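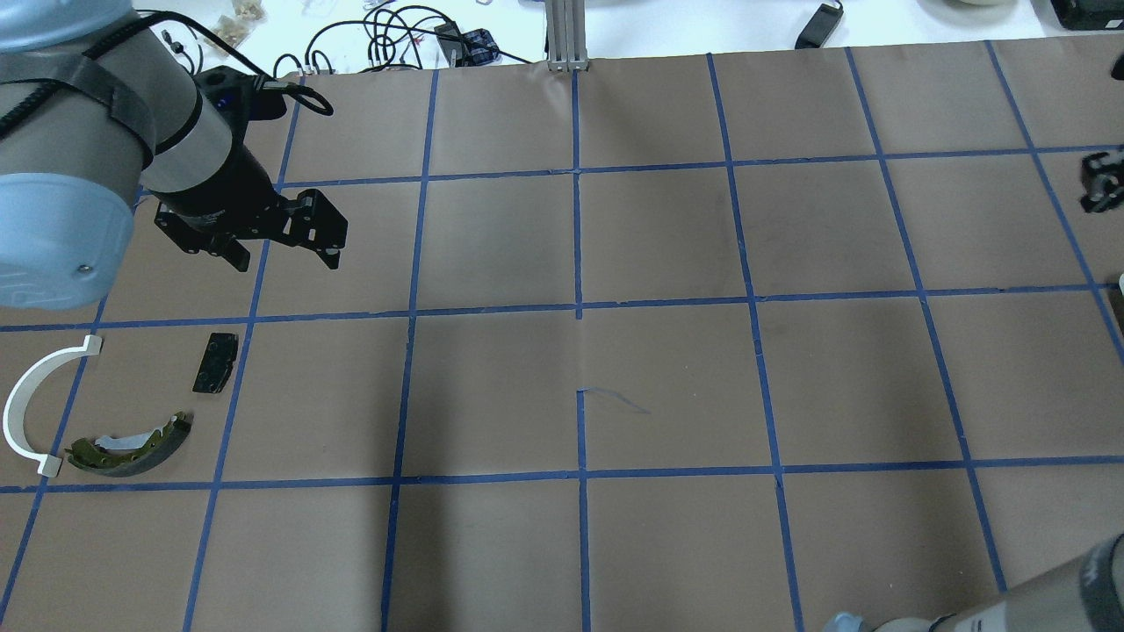 What should a sorting cell do when the gripper closes and the force reading comes back lower than expected? Stop, hold position, and wait for a person to clear it.

That was the written rule at Brendstead when the fault happened in October, and the controller did not follow it. The arm closed on a brake shoe, registered a weak grip, retried, registered a weak grip again, and then carried the part anyway. The shoe left the jaws partway through the transfer and landed on the far side of the bench. No one was hurt. The operator had stepped back to read the log.

The incident report gives the cause as "part geometry." I think that is wrong, and I think the error matters beyond one bench.

A brake shoe is an awkward thing to grip. It is curved, it is heavy for its thickness, and the backing and the friction lining do not have the same surface. Two flat jaws closing on an arc make contact at two short lines if the approach angle is off by a few degrees. All of that was known before the first trial. A part that behaves as its shape predicts has not caused anything. The cause was a retry handler that treated a second weak reading as permission.

Sorcha MacBrayne traced it in an afternoon. The handler kept a counter, and the counter had a ceiling, but the branch taken at the ceiling was "continue with warning." Someone had set it that way during tuning, when the test pieces were light plastic and a dropped one cost nothing. The branch was never changed back when metal parts came in. The warning was written to line 3864 of a log that was not displayed on the operator's screen.

The Brendstead report proposes softer jaw pads, a slower transfer, and a taped exclusion line on the floor. I have no objection to the pads. The slower transfer lowers the energy of a thrown part, and it also lengthens the time a badly held part spends in the air. The floor line depends on people staying behind it, and the people in question are the ones who have to reach in and reset the pieces after each cycle. None of the three touches the branch.

Nabila Abou Zeid, reviewing the same report for the Stiswood site, argued the other side. Her position is that a hard stop on every weak reading would make the cell unusable. She pulled 254 logged cycles and found weak readings in over 10 percent of them, most ending in a normal placement. Operators who clear that many stops by hand will start clearing them without looking, and a reset pressed by habit protects no one. It is a fair argument and I do not think the Brendstead group has answered it.

My answer is that the threshold and the response are separate settings and should be argued separately. If too many good grips are flagged as weak, the threshold is wrong for the part. Set it per part. A thin plastic half ring and a metal-backed shoe should not share a number, and at Brendstead they did: one value, 100 in the controller's units, for everything on the bench. Once the threshold means something, a stop is rare enough that the operator will look at it.

The order of work I would ask for is short. Change the branch at the ceiling to a stop. Put the grip warning on the operator's screen. Then recalibrate per part, with the heaviest first, and keep hands out of the reach area until that is done. The pads can come whenever they arrive.

The report is still open for comment. The section headed "Root cause" is one sentence long, and it should be rewritten before the file is closed, because the Timau line uses the same controller build and the same handler. As of this writing its retry ceiling still says continue.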